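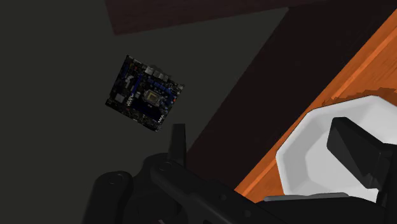 ## 4. Building the Simulated Desk

The Masero workshop has one long bench, a shared stock of tools, and never enough free floor for a full-size arm. We wanted members to be able to practice manipulation at home in the evening and compare notes the next day, so we built the desk in simulation first. The result, which we call Ansah, runs on an ordinary desktop computer and can be changed by anyone who is willing to edit a text file. This section covers the scene, the control loop, and the parts of the build that took the most work. Training and evaluation are left to Section 5.

### 4.1 Scene and objects

Every Ansah scene is assembled from a shared library of 55 object models. Some were drawn from scratch by Ekow Aidoo and Abdul-Rahman Quansah, and the rest were cleaned up from models that members had already made for other hobbies. We had no budget for scanning, so sizes came from a caliper and a tape measure. This worked much better than we expected! A can, a plate, or a marker is easy to model well enough for grasping, and errors of a millimeter or two disappeared next to the errors we were making in friction.

Each object carries three things: a visual mesh, a simpler collision shape, and a mass. We keep the visual mesh and the collision shape in separate files. The separation cost us some disk space and saved us many evenings, because a member can repaint or reshape the visible part without touching the contact behavior.

Flat, thin objects were the hardest. Circuit boards in particular have a broad outline, a raised socket, and a row of tall connectors along one side, so a single box is a poor stand-in. A box that covers the connectors gives the board an invisible ceiling over everything else, and other objects then rest in what looks like empty air. We ended up with a thin slab plus one short block for the connectors. The socket is ignored in collision. Quansah has since tried a finer version, and we could not tell the two apart in use, so the coarse one stayed in the library.

Placement is random within limits. At reset, each object gets a position and a turn about the vertical axis, and the simulator then steps forward with the arm locked until speeds fall below a threshold. Our first version skipped this settling step and started the episode at once. Objects could be in mid-air when the operator took over, and a board placed near the desk edge could end up on some lower surface. We were tempted to forbid such layouts entirely. In the end we kept the surfaces below the desk as valid resting places, and the task file says which objects have to be on the desk for an episode to begin.

### 4.2 Control loop

Operators drive the gripper with Feduvley, a small hand controller Kwabena Amoah put together from a salvaged joystick, two buttons, and a printed shell. It sends target poses at 30 Hz. The simulator runs its physics much faster than that and blends between targets, so the arm moves smoothly even when the operator's hand doesn't.

The first controller mapped joystick motion straight to gripper speed. Everyone who tried it overshot. Kofi Dramani suggested scaling the speed down as the fingers come close to any collision shape, and the difference was delightful — people who had been knocking cans over were setting them down within a few minutes of practice. The scaling is simple:

- far from contact, full speed;
- inside a margin around any object, speed falls in a straight line with distance;
- with the grip button held, the margin applies to the held object as well as the fingers.

The third rule was a late addition. Without it, the arm slowed down politely for the pickup and then drove the held can into the plate.

### 4.3 The place-on-plate task

Our main test task asks the operator to pick up a cylinder and set it on an octagonal plate on the wooden desk. We like it for a shared workshop because a newcomer understands it right away, and because it still gives the contact model plenty to do. The plate's rim is raised, its sides are straight, and a can that comes down off center may catch the rim and tip.

The last part of the motion is the part worth studying. With the gripper pointing down and the can held near its top, as in Figure 4, a very small tilt at the fingers becomes a sideways shift at the base. Operators correct for this by eye. They also tend to pause over the plate before lowering, and we record that pause along with everything else. 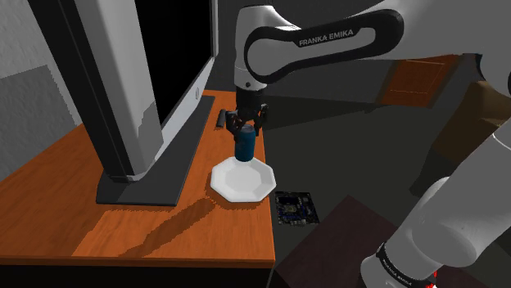

**Figure 4.** The simulated arm holding a dark blue can over the octagonal plate, with the monitor to the left.

The monitor and its stand are part of the desk on purpose. Nearly every member's real desk has a screen on it, and an arm that only works over bare wood would be of little use to them. A screen takes up space, hides things from some viewpoints, and throws a long shadow over the work area. We left the shadow in. Simão Teixeira ran the renderer with and without shadows and found the version without them easier on the eye but harder to steer by, with several operators saying they had lost their sense of height above the desk.

Over 11 sessions we recorded 122 episodes of this task. Sessions were open to anyone in the workshop, and the operators ranged from people who solder every week to one member's cousin who had come in to borrow a drill (she was very good). We did not discard clumsy episodes. An episode counts as complete when the can is standing, the fingers are open, and no part of the can touches the desk. Incomplete episodes are kept in the same folder with a flag.

### 4.4 Moving toward the bench

The hardware side of the project, Uler, is a smaller arm now being put together on the Masero bench from printed links and hobby servos. Its reach is shorter than that of the arm in Ansah, so we scale the desk layout down before replaying a recorded path. Two pieces of the simulation carried over with almost no change: the speed scaling from Section 4.2, which now uses measured object positions, and the task files. The settling step has no equivalent on the bench, of course, where the objects settle by themselves.

Friction did not carry over well. The printed fingers are slicker than the ones we had assumed, and Dramani has been gluing strips of different rubber to them and logging how far a held can slips. Until that table is finished, we lower the replay speed by hand for each finger pair and write the setting on a piece of tape stuck to the base.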